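Zondedham Shared Workshop
Evening course: Building and Running a Two-Armed Bench Robot
Handout 3: The assembly board, clearances and hand poses

Read this before the session on 22nd February. Handout 2 covered mounting and cable routing and is assumed throughout.

1. Purpose of the board

The board gives both arms a fixed set of places to work to. It carries outlines, raised plates and openings, and the loose parts are pegs, cylinders and a gear. A part belongs either on an outline, in an opening or on a peg. Write down which of the three applies before you plan a move, as the approach differs in each case.

Outlines are the easiest. The part is lowered until it touches and is then released. An error of 3 mm is acceptable at this stage of the course. Openings and pegs are less forgiving and need a slow final approach.

2. Coordinates

The board has its own origin, at the corner nearest the left arm's mount. All positions in the Fostari job file are given from that origin in millimetres. Don't enter positions measured from the table edge. The board is not clamped in this exercise and may sit slightly askew, so its angle must be found again at the start of each run:

Touch off the origin corner with the left index finger.
Touch off a second point 200 mm along the long side.
Enter both readings and let Fostari work out the rotation.
Repeat the first touch. If it has moved by more than 1 mm, start again.

3. Hand poses

Two poses are used for most of the work. In the pointing pose the index finger is extended and the rest are folded around the palm. It is used for touching off and for nudging a part that has stopped short. In the curled pose the wrist is bent down and the fingers close from above, as for picking up the gear. Change pose only when the hand is well clear of the tallest part — a standing cylinder is easily knocked by an opening thumb.
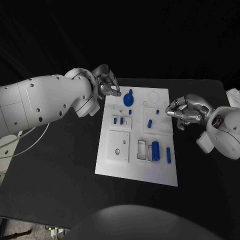
Which arm should move first when both have work on the board?
The arm with the longer reach across the board moves first, and the other holds its position until the first has lifted clear. In the job file this is set with a hold line on the waiting arm. Leaving the hold line out will not raise an error, so check for it by eye.

4. Clearances and speed

Keep 25 mm between any part of one hand and any part of the other. The Verhoeven controller checks the wrists but not the fingers, and an extended index finger is outside its model. Allow for the finger length yourself.

Travel speed is limited to 22 per cent for this exercise. The final approach to a peg or an opening is run at 3 per cent. The Doko force limit stays on at all times, including dry runs without parts.

5. Work for the session

Each pair should bring a written move list for the gear and one cylinder, with pose, approach height and hold lines marked. Lists without hold lines will be returned. Log sheets from the session are kept until the end of March and are needed for Handout 4, on recovering from a dropped part.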